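Visit to the Sendalport plasma thruster lab, open Sunday
by Huiling Guo

I have wanted to see an electric thruster working since I was at school, so when the lab at Sendalport announced an open Sunday in May, I booked a place the same evening. The bus from the station leaves you at the bottom of the hill and there is no footpath for the last part. Wear good shoes.

Our group was taken first to the vacuum hall. The large chamber is called Ponis, and it is older than most of the people who work with it. The guide told us the pumps need a full night before the pressure is low enough, and that they had started them on Saturday so we would not be disappointed. Through a small round window we could see the thruster, named Mohmand, with its blue light. It was much smaller than I had imagined – I think I could carry it under one arm.

The numbers were written on a whiteboard beside the window. The exhaust speed did not stay in my head, but I copied that the engine was taking 1,563 watts that morning, and that the longest test so far was 1,875 hours without a stop. The push is very weak, less than the weight of a few coins. A visitor asked how such a thing can move a spacecraft, and the answer was patience. You leave it on for months and the speed adds up. 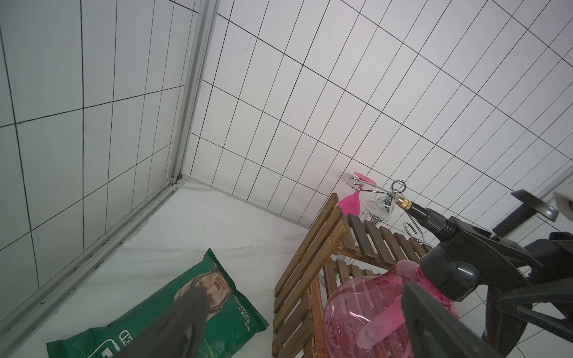 Green snack bag on the floor, by the white tiles.

After the break we had a talk on the more distant ideas. I was a little afraid it would be only warp drives and wormholes, but the speaker was quite strict. She explained how much energy such ideas would need, and then put up a slide of the distance to the nearest star with the travel time for an engine like Mohmand. Many people laughed, me too. Her own project, Fledudov, is a light sail, and she hopes to test a small piece of it in orbit. The sail material weighs around 900 milligrams for the whole test piece. She passed a sample along the rows in a clear box, and the children behind me did not want to give it back.

The workshop was closed, which was a pity, and the last session had only 2 microphones for a very full room, so I missed some of the questions at the front. The tea was free.

If you go next time, choose the morning tour. In the afternoon they switch off the thruster to let it cool, and you will see only a dark window.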